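Looking after a softwood worktop

A good laminated board will put up with a lot if you treat it kindly! 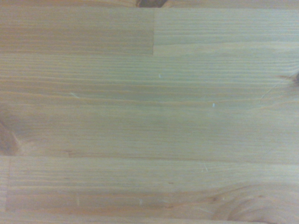

Grullstead Woodworking Club, Bench and Finishing Group

I love a jointed softwood top. You get honey, tan and grey-green strips side by side, the odd knot, and every board comes out different (our Gilley bench has one stretch as orange as marmalade).

Wipe along the grain with a well-wrung cloth, then dry it straight away. Standing water finds the glue lines first.

Dull patch in the clear coat? Rub it very lightly with a fine pad, dust off, and brush on 2 thin coats of varnish. Leave it overnight between coats, even if it feels ready!

Hot pans go on a trivet, always. Ours are cork offcuts, 10 mm thick, and they work a treat.

Pale wood darkens in sunlight, so shift your chopping boards and jars about every week or you'll have their outlines by July.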